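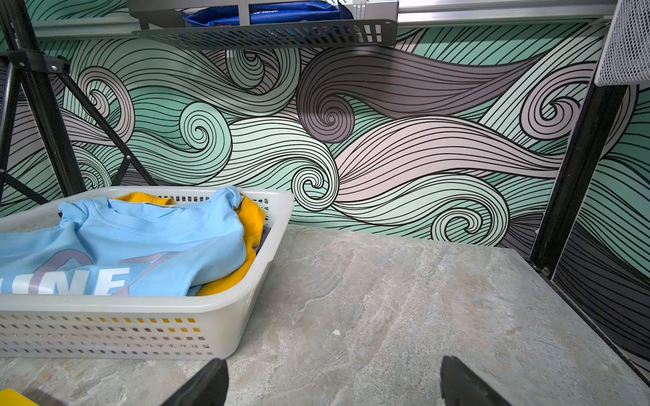
Skultorville Institute of Technology | Automation Department | Shared Equipment

Nedum Two-Arm Teaching Station

Room 123
Equipment contact: Bok-nam Pyo, ext. 3107
Status: available, booking required
Page updated September 18, 2018

The Nedum station is an enclosed cell with two arms for recording demonstrations. An operator performs a task by remote control, and the station saves the arm motion together with video from the wrist cameras and a fixed camera. The recordings can be played back on the station or exported for training.

It is set up for tabletop work with light household items. Clothing in a laundry basket is the usual first task for new operators. Cloth bunches and hides its own edges, so the operator has to choose a grasp, lift, and look again. Users who have only worked with rigid parts should allow extra practice time.

What is included

Two arms with grippers
Wrist camera on each arm
Fixed camera view of the work area
Pair of Ra hand controllers, left and right
Foot pedal for starting and stopping a recording
Operator workstation with Nultovus recording software
Emergency stop at the operator's chair

The arms are mounted on a rail across the front of the cell and reach inward from both sides. Either one can be used alone. When only one is needed, park the other in its rest position before you start the recording. A second arm hanging over the table will show up in the fixed view and can block the first one.

Two ways to show a task

Remote control. The operator sits at the workstation and moves the Ra controllers. Each arm follows the controller on its own side, and the trigger closes the gripper. Motion scaling is set to full by default. The lower setting is useful for picking a single layer of fabric off a pile, but it makes long moves slow.

By hand. With the arms in free-drive mode, the operator holds an arm behind the wrist and guides it through the motion. This is good for teaching positions such as an approach to the basket. It is less suitable for two-handed tasks, and the operator's hands will appear in the video. Free-drive has to be turned on separately for each arm.
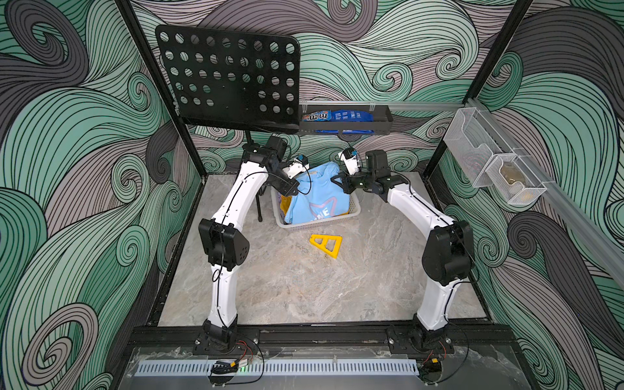

Most users end up with remote control for full tasks and use free-drive only to set start positions. The two kinds of recording are saved in different folders and should not be mixed in one set unless your project calls for it.

Recording a demonstration

1. Log in to Nultovus and open your project.
2. Place the items in the cell. Keep the basket where both grippers can reach over the rim.
3. Check both wrist views on the screen. The gripper fingers should be visible at the bottom of the view.
4. Move both arms to the start position.
5. Press the pedal once and begin.
6. Press the pedal again when the task is complete. Mark the recording as keep, discard, or review.
7. Reset the items. Change how the clothes are lying unless your protocol says otherwise.

A dropped garment does not have to end a recording. If the operator picks it up and carries on, mark it as review and add a note. Stop and discard if a gripper catches the basket and drags it out of reach.

Limits

The grippers are for light, dry items only. No liquids, loose powders, glass, or blades in the cell. Zippers and metal buttons are allowed, but close zippers first, as the pulls can get caught between the fingers. The basket should not be lifted by one arm when it is full.

Keep hands out of the cell during remote control. Loading and resetting are done with the arms paused.

Access and training

New users need a training session with Bok-nam Pyo or Sang-wook Kong. It covers the emergency stop, both teaching modes, and file export. You will record 3 practice runs, which are deleted afterward. Training from before June has to be repeated because the pedal and the controller software were replaced that month.

Bookings are made in half-day blocks through the department calendar. Give the name of your project and say whether you need one arm or both. Outside users can book through a faculty sponsor.

Exports go to the department server under your project name. The workstation's own drive is cleared at the end of each booking, so finish your export before you log out. For problems with controller tracking or a camera that drops out, contact Sang-wook Kong and leave the station powered on.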